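Plasska student manipulation project, notes from the bench. Thread on the cup task, because the wiki page is out of date and I keep answering the same messages.

1/ Setup: two arms, one table, black cloth over the top. Policy is trained on teleoperated demos only. No simulation data this term. Project name for the two-arm software is Brunda, if you're searching the repo.

2/ Task family is "put the named thing on or in the other named thing." Cups, a pen holder, small household items. Items that aren't part of the instruction stay on the table as distractors. We move them between episodes.

3/ We have 570 demos. 200 of those were recorded before the wrist mounts were reprinted, so the gripper offset is different. They are tagged old_mount. Don't mix them with the rest unless you apply the correction in the loader.

4/ Episodes are capped at 20 seconds. If the operator runs over, the episode is dropped, even when the final state is good. Long episodes were mostly hesitation, and the policy learned the hesitation very well.

5/ Cup on pen holder is the pair people ask about most. The base of the cup is narrower than the holder's rim, so it can sit down inside the rim. Lateral tolerance is small. Release height matters more than speed.

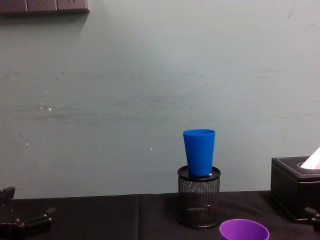 Blue cup upright on the mesh holder, purple cup in front, tissue box at right.

6/ How we score it: cup upright, base inside the rim, both grippers clear of cup and holder, state held for 2 seconds. A cup lying across the rim is a fail. A cup that goes in tilted and settles upright is a pass. We argued over that one and it's now in the rules, section on end states.

7/ The mesh holder is bad for depth. Readings go through the perforations and you get the cloth behind it mixed in with the wall of the holder. Black mesh on black cloth doesn't help the color image either. We ended up turning depth off for this pair and using RGB only. Success went up. I haven't run it enough times to quote a number.

8/ Second known problem: the tissue. It is light, it sticks up, and its outline is different every time someone pulls one. An early checkpoint reached for it when told to pick up a cup. Fix was boring. More episodes with the box in different spots and the tissue at different heights.

9/ Cup color is part of the instruction ("blue cup," "purple cup"). If you record new demos, say the color in the label string. Lowercase, no hyphen. The parser does not forgive "Blue-cup" and will drop the episode without a warning. Yes, there is a ticket.

10/ Gripper parking. Start every episode with both arms low and out to the sides. The policy is sensitive to start pose and we don't have enough variety in the data to pretend otherwise. Start pose is in config/home.yaml.

11/ Check the bolts on the finger brackets before a session. A loose one gives you play at the fingertip, and you'll spend the afternoon blaming the network. Hex key is in the drawer with the spare fingers.

12/ For the Bornurari student meet in June we enter the two-arm category with this same family, plus one object pair the judges pick on site. The Birhane table spec is a little deeper than ours, so expect the reach limits to change. I'll post measurements when the spec is final.

13/ Open items: left arm drifts after a warm restart, old_mount correction needs a unit test, label parser. If you want one, comment on the ticket first so two people don't fix the same thing.

14/ Loader changes get merged tonight. Pull before you record anything else.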